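Drunik printed table cover, Nundwood design – review
Reviewed by Kurniawati Chong, 5 Nov 2022

I bought this cover in October for a large work table that gets used for all sorts and looks a mess between jobs. I wanted something in one piece, with a bold print, that I could throw on and take off without fuss. Drunik sell the same cloth in several designs. Mine is Nundwood, a night landscape in blue, black and pink.

The print is the reason to buy it. One side is a big area of strong blue, then a pale turquoise band runs across on the diagonal, and past that it goes very dark with tree shapes. There is a streak of magenta lower down, and two small birds flying together, one reddish and one dark. I didn't notice the birds until the cover was on the table, and they are now my favourite part.
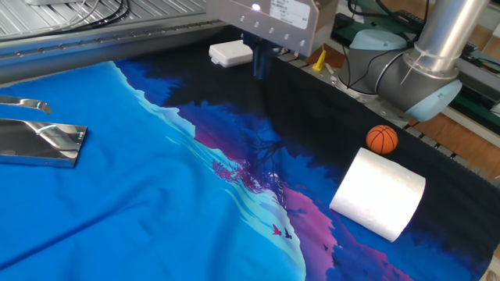 Does it lie flat straight away?

Mostly. The folds from the packet take time to drop, and mine still has one long diagonal crease in the blue. Smoothing it with the flat of the hand helps a little. I have since pressed it on a low heat from the back, which softened the crease and left it just about visible if you look along the table. If you want a perfectly smooth surface for photographs, press it before you put it down.

The cloth drapes easily and is simple for one person to put on. Start with the far edge, line that up, then pull the near side towards you. If you start in the middle you get ripples, and they tend to collect at the dark end. I'd have liked a slightly heavier fabric, as this one will shift if you drag something across it. Lifting things off and setting them down again is fine. For anything that has to stay put I would use clips at the corners – none are supplied, which seems mean at the price. 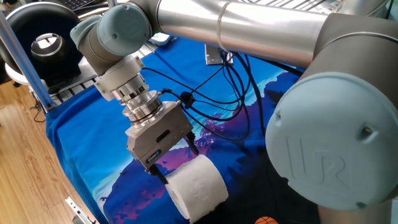
I had the Gurach cover before this one and it was stiffer, with a coating on top. That made it better at staying in place and much worse to fold. The Drunik goes into a drawer. The Gurach never did, and lived rolled up behind a door until I gave it away. I also looked at the Sârbu covers, but they only came in plain colours when I was buying.

Colour and marks

The blue is bright, brighter than on the website. In a small room it might be too much. The dark end is close to black and hides a lot, although pale fluff and crumbs show up on it at once. The pale band is the other way round and I expect it to be the first place to show a stain. So far I have had one splash of tea, on the turquoise, and it came out with cool water and a bit of washing-up liquid.

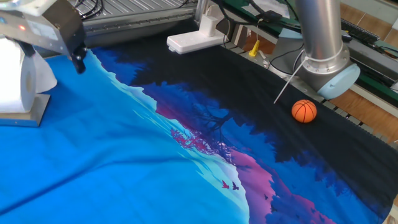

Washing

The label says a cool wash and no tumble drying. I have washed mine 3 times and the colours have held. The pinks in the trees are as strong as they were and the edges of the birds are still sharp. It dries overnight on a clothes airer. It comes out creased, so allow time for ironing, and keep the iron on the back of the print.

One thing to watch is that the hem on one side had a loose thread when it arrived. I cut it and it hasn't run. Drunik answered my email the next day and offered a replacement, but I didn't think it was worth sending back.
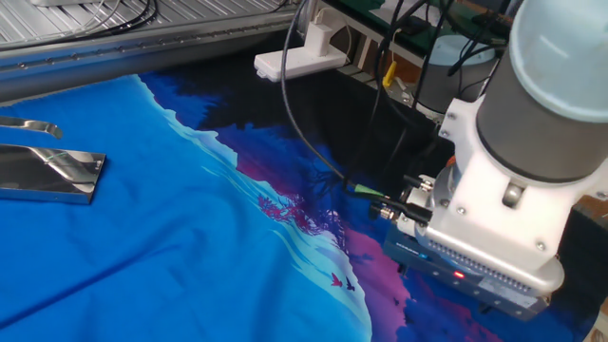
Would I buy it again?

Yes, for the print and for how small it folds. I wouldn't choose it for messy work, as there is no coating and anything wet will go through if you leave it. For a table you want to cover up and look at, it does the job well. I may get a second one in a lighter design for the spring, and I'll be buying my own clips to go with it.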